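## Part 5: Folding the knits

Okay, so you've got your Plorach shelf box put together (if not, flip back to Part 2, I'll wait!) and now you want to put actual sweaters in it. I fold all of mine on the bed. A table is fine too, but I like having the whole width of the mattress to spread out on, and my back likes it even better.

Before you start, have these handy:

- the box, with its lid off
- the folding card that came with it (the 14-inch one, not the little sock one)
- a lint brush, if your knits shed like mine do
- 30 minutes if you're doing a whole winter's worth

> **Note:** Your clothes need to be completely dry. Check the cuffs and the bottom ribbing with your fingers, those are always the last places to dry on a thick knit.

### 5.1 Lay it out

1. Smooth the blanket first. I skipped this for ages and kept folding little lumps into everything.
2. Put the cardigan down with the front facing up and the neckline away from you.
3. Pull the sleeves out to the sides, all the way, and don't worry yet if they're a bit crooked.
4. Do up the buttons. Yes, all of them, top one too. An unbuttoned front slides around the second you pick the thing up. 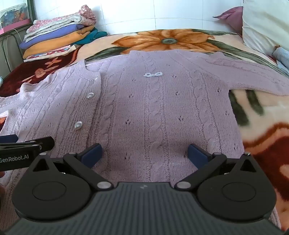 5. Pat the body flat from the middle toward the side seams. With cable knit I go up and down along the cables and never across them, so they stay in nice straight lines and the whole piece folds about as easily as a T-shirt.
6. Look over anything sewn on. Beads, bows, pearly buttons, all that pretty stuff! If something is hanging by a thread, put the cardigan to one side and fix it before it goes in the box.

> **Caution:** Don't tug on openwork. If the knit has little holes in the pattern, it's awfully easy to poke a fingertip through one and drag a loop out with it. Press with a flat palm. (Kuo-hua Su, who wrote the first version of these instructions for Flestton, had this in capital letters. I've calmed it down a bit but she meant it.)

### 5.2 Sleeves and sides

1. Slide the folding card under the upper back, with its top edge just below the neckline.
2. Bring one side in over the card, then lay that sleeve straight down the body so the cuff points at the hem.
3. Do the same on the other side. The sleeves can overlap a little. If they make a big ridge down the middle, open one back up and set it over a touch.
4. Stop and smooth. Bunching at the shoulder or along the body is going to show up as a hard crease later, so shake the piece out and lay it down again if you have to. I start over all the time.
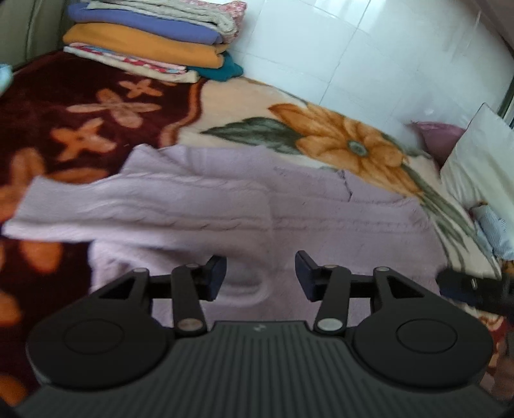
*Lilac cable-knit, sleeve out to the side and the body still to be smoothed.*

5. Fold the hem up to the middle, then once more up to the neckline.
6. Pull the card out from the side, slowly, with your other hand resting on top.

> **Note:** Chunky stuff does better with only one fold from the hem. It comes out taller and it uses up more shelf, but you won't be fighting it.

### 5.3 Stacking

1. Heaviest on the bottom. Blankets first if you keep them in the same box, then sweaters, then the thin cardigans.
2. Turn every other piece around so the thick folded edges don't all end up on one side. A leaning stack is nearly always this.
3. Stop at 5 sweaters per box. You can squash in more, but the lid bows and you'll never get the bottom one out without wrecking the pile.
4. Anything with beads goes on top, with a pillowcase or a bit of soft cloth over it.

If your box is the older Britbridge size, the card sticks out past the end. Fold along the dotted line printed on the card and carry on as above. Replacement cards are part number 387, and Tien-fu Au at the parts desk can tell you which color you've got.

I redo my own boxes in February, when I'm sick of everything in them. Labels are in Part 6.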